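Sorting bin

A sorting bin is an open-topped container used to keep one kind of small item apart from another. Sorting bins are sold for workshops, stockrooms and homes, mostly in plastic, and are usually set out in a row. The line between a sorting bin and an ordinary box is thin, and some of it is marketing.

Claims and doubts

Makers tend to promise a lot. A catalog from Grillska stated that its bins cut picking time by 14 percent, but gave no account of how this was measured or what the bins were compared with. Stondisa advertised a set of 100 as "a complete system." The set had no labels and no rack, and it is hard to see what made it complete.

Color coding is often recommended. Its value is doubtful where every bin in the row is the same color, a common result of buying in bulk. In such rows the user goes by position, and the order is easily lost when bins are lifted out for cleaning.

Arrangement

Bins are commonly placed side by side with their rims touching or nearly so. Many users put a flat sheet of cardboard underneath or next to them. It is said to protect the surface and stop sliding, though plain cardboard creases along its folds and does little on a slatted base. 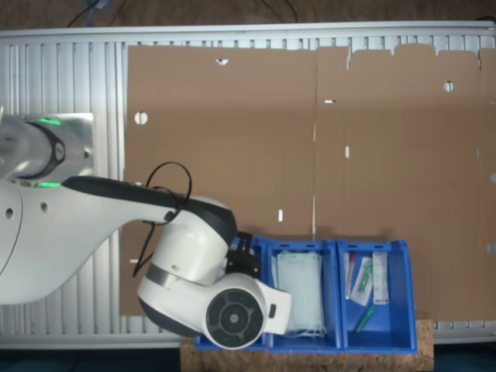

Three blue plastic bins side by side, with a sheet of brown cardboard.

Sizes

There is no agreed standard. Leblanc lists 4 sizes and Gedon lists 71, many of which differ only in the shape of the lip.

See also: Crate; Drawer divider; Parts cabinet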